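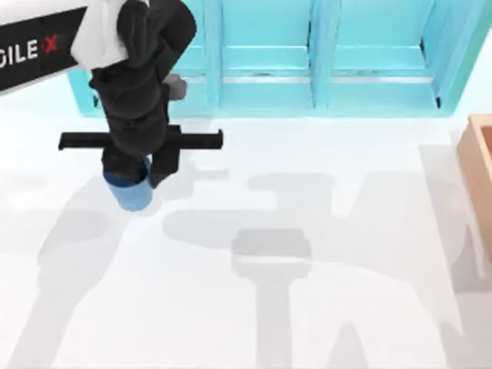
Dog Hair, Dog Smell and Other Household Claims

Every dog owner I know has a trick for getting hair out of a rug, and most of the tricks are worse than a vacuum. I have kept shedding dogs for years and tried nearly all of them. Most went in the trash.

Rubber gloves. This one works. Dampen the glove a little, drag it toward you in short strokes, and the hair rolls up into a rope. Too much water and you are just smearing it around.

Dryer sheets on the baseboards. Supposed to keep hair from settling. I did one side of the hallway in July and left the other alone, and by the end of the week I couldn't tell them apart. Keep them away from dogs anyway. They get chewed.

Baking soda on the dog bed. It takes the edge off the smell for a day or so. If the cover comes off, wash the cover. Shake it outside first, or the hair ends up stuck to the inside of the washer and then on your shirts.

Vinegar for accidents on carpet. Fine for a fresh spot, blotted up quickly. On an old one it gave me a room that smelled of both. An enzyme cleaner did better, but only when I let it sit much longer than I wanted to. Test a hidden corner whatever you use.

Water bowls. Zinhle Sibiya swears a rinse is enough. Run a finger around the inside of a rinsed bowl and see whether you agree. That slick film needs hot water, dish soap and a brush. I do ours every morning while the coffee is going.

Storing kibble. I don't trust the pretty bins. Oil builds up on the walls and goes stale, and then the new food goes in on top of it. Leave the food in its own bag, roll the top down tight and put the whole bag in the bin. You also keep the lot number that way, in case of a recall.

Nail marks on wood floors. Rubbing a walnut over them colors the scratch for a while. It doesn't fill anything. Trim the nails and put down a runner by the back door.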